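Interim Progress Report: Maintenance and Calibration of the Suturing Cell
Submitted to the Varnness Equipment Fund by the Clarna Surgical Robotics Laboratory
Reporting period ending in June

1. Status of the work

The grant supports the upkeep of one robotic suturing cell for bench work on tissue. During this period the cell was returned to full service after the cable replacement approved in the previous budget revision. Work under Tasks 1 and 2 is complete. Task 3, the revised inspection routine, is in use but has not yet been written up in final form.

2. Instrument drives and cables

Both instrument arms were stripped to the drive unit. The drive cables were replaced with stock from Sunetti, and each cable was brought to tension in stages with an overnight rest between stages. One tension pulley on the second arm was found to be scored and was also replaced. The arms were then run through 200 unloaded open-and-close cycles before any needle was mounted. Total logged cycles on the new cables stand at 2,053. Slack at the wrist has stayed within the limit set in the work plan.

The jaw zero position drifted on the first arm early in the period. The drift was traced to a loose set screw in the adapter plate. The screw was refitted with thread locker, and the zero check is now carried out at the start of every session.

3. Cameras and lighting

The fixed camera was remounted on a stiffer bracket supplied by Hajji. Hand-eye calibration was repeated for both arms after the bracket was installed. Light output was lowered by one step to reduce glare on wet surfaces, and the lens cleaning schedule was changed from weekly to daily.

4. Suturing on tissue after service
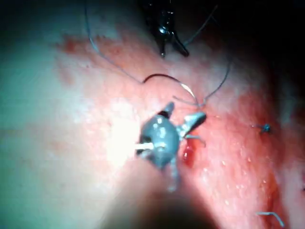
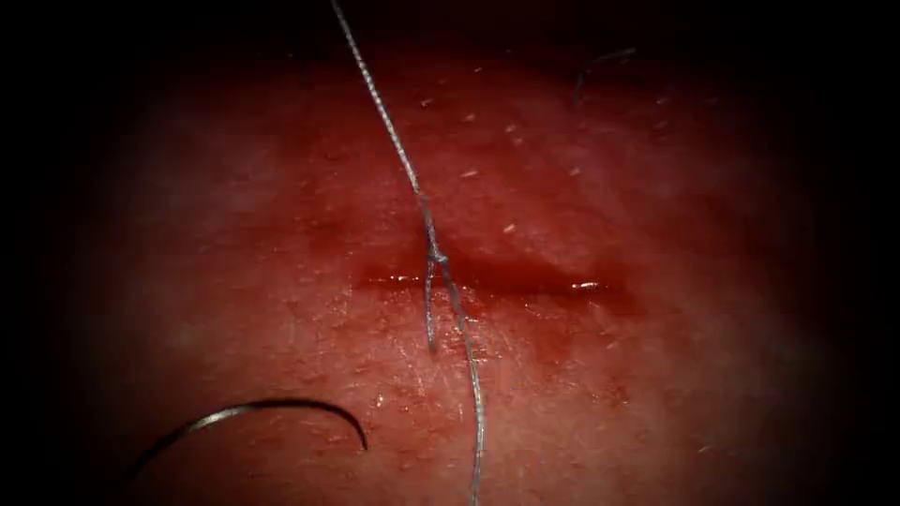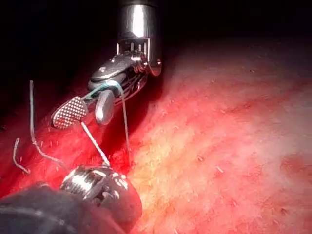
The inspection routine under Task 3 now takes 19 minutes per arm and is performed with the instruments powered down. It covers the shaft, the wrist pulleys, the cables, and the gripping faces of the jaws. The faces receive the most attention. A cross-hatched face such as the one on the open grasper in the third view has many small recesses that must be brushed clean and checked under magnification for thread fiber. Worn faces are recorded in the service log, and the instrument is withdrawn until the laboratory lead has signed for its return.

5. Outstanding items and next period

Two items remain open. The spare wrist assembly has not been delivered, and the cell would have to stop if either wrist failed before it arrives. The written version of the inspection routine is in review and will be sent to the Fund with the next report. No change to the approved budget is requested.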